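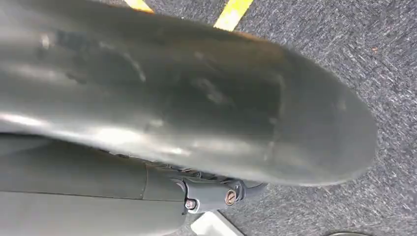 What Is a Parliament?

A parliament is a group of people who meet to make laws for a country, a state or a province. The word comes from an old French word that means "to talk". Talking is still a large part of what members do. They speak about a plan for a new law, listen to other members and then vote.

How did parliaments begin?

Long ago, many kings and queens made laws by themselves. When they needed money, they often called together landowners and church leaders to ask for it. Over time, these groups began to ask for something in return. They wanted a say in how the money was spent. Later, towns were allowed to send people to the meetings as well.

Who may vote?

In the past, only a small part of the population could choose members. In many places a person had to be a man and had to own land. Women worked for many years to win the right to vote. Today, most adult citizens in Australia and Canada may vote.

How is a law made?

A plan for a new law is called a bill. Imagine a small country called Prurkoria. Its parliament has 148 members. One member, from the town of Steston, brings in a bill to protect old buildings. The bill is read out and the members debate it. A smaller group studies it closely and may suggest changes. At last there is a vote. If every member votes, at least 75 must say yes for the bill to pass.

How do we know what was said?

Parliaments keep written records. In the past, clerks wrote notes by hand, and many of their books are still kept in archives. Historians read them to learn what people argued about 200 years ago or more. In Australia and Canada, the printed record of debates is called Hansard.

Words to know

Bill: a plan for a new law.
Clerk: an officer who helps a parliament follow its rules and keeps its records.
Debate: a formal discussion in which people give different views.
Speaker: the member who keeps order during debates.

Something to try

Ask an adult to help you find the name of the member who represents your area. Write down one question you would like to ask that person.

Text by Hayley Whiteley
Last updated November 12, 2019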